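October, bench notes, small stuff corner

Got in before eight and the heating hadn't caught up yet, so I did the fiddly sitting-down jobs last and started with the corner, which has been bugging me since the panels went up. Zuzana Dvořáček left me a sticky note that just said "whiteboard??" with two question marks, so that was the first thing on the list.

The panels first, while I remember. I really do like them! The woven ones from Gandberg were a bit of a gamble (the swatch card made the maroon look brown, and I nearly sent it back), but with the navy and teal next to it the whole thing feels like the inside of an old train compartment. Paid 157 for the lot including the offcuts. Two of the offcuts are under the bench if anyone wants to test glue on them. Hot glue lets go after a day, don't bother. The contact cement from Meredith held fine on the piece I tried, but it stinks, so open the door.

Easel: I tried it with the board upright and it kept walking forward every time I wrote on it, which drove me nuts. Opened the back leg out more and it's better. Still wouldn't lean on it. The legs want little rubber feet, the 4 mm ones I think, the 5 mm ones looked clumsy on pine. Zuzana says use felt. We'll see who gets to the drawer first.

Sanded the ledge too, 80 grit and then whatever fine stuff was left in the tin. There was a burr on the front edge that caught my sleeve last week and I've been holding a grudge.

Shelf: the papers and magazines are piled on top again. I know, I know, I said I'd get a proper rack. The Josomville order has one on it but they keep moving the delivery. I'd like to keep Inedia standing up where it is, though, the armchair on the cover is pretty much the color I want for the seat cushions and I keep looking over at it while I mix.
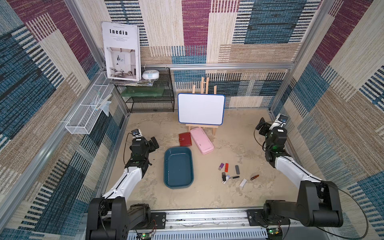 The corner mid-morning, board blank and on the easel.

Still to do: pick a marker color that shows up from the bench (the green was hopeless), sort through the white wire basket on the left wall, find a home for the red wallet and the pink case so they're off the floor. Also ask Dresard if they still do the narrow shelf clips. The old ones are fine for paper but I don't trust them with paint cans.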